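The detective who runs the mail theft desk in Skelgate has worked fraud for 9 years. She asked us not to print her name. Since September her desk has logged 34 stolen checks, nearly all taken from home mailboxes on the east side of town and in Bolger.

"People think it's kids," she said. "It isn't kids. These are adults with a car and a list of streets."

The thieves go out before dawn and look for a raised flag. They wash the ink off a check with a household solvent, write in a new name and a bigger amount, and deposit it by phone. One check written to Minometti Heating for a furnace repair was changed to more than $1,000 and cleared in two days.

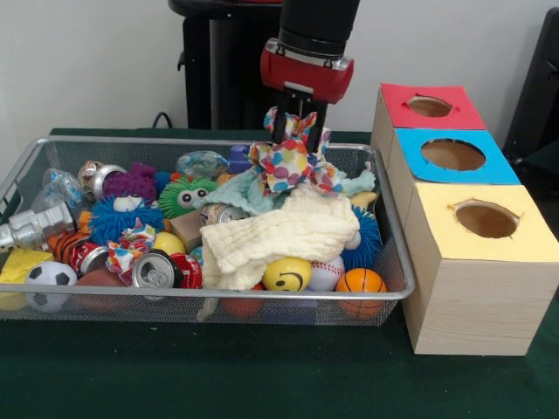 Most victims don't find out until the next bank statement, and some not even then. "They see that the check was cashed and they stop reading," she said. Nor can they always say what else was in the mailbox. She compared it to a wire basket crammed with toys, cloths and cans, like the one shown here. Take one thing out of it and the owner may not miss it for a month. She tells people to write down each check they mail, with the date and the amount.

Two people have been charged so far. She would not discuss their cases, but she said they did not appear to know each other - "and that worries me more than if they did."

Her desk now works with Prurnutance, a county program that helps victims close accounts and fill out bank forms. She said the wait for an appointment is too long, and she has told the county so.

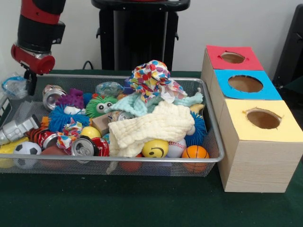
A reader in Bolger wrote to us that she reported a stolen check the same morning and was told to call her bank first, then the post office, then the police again. She got her money back after nine weeks.

The detective said that should not happen. "Call us first. We'll take the report over the phone, and you'll need the report number for the bank anyway." She also said to carry checks into the post office and hand them over at the counter.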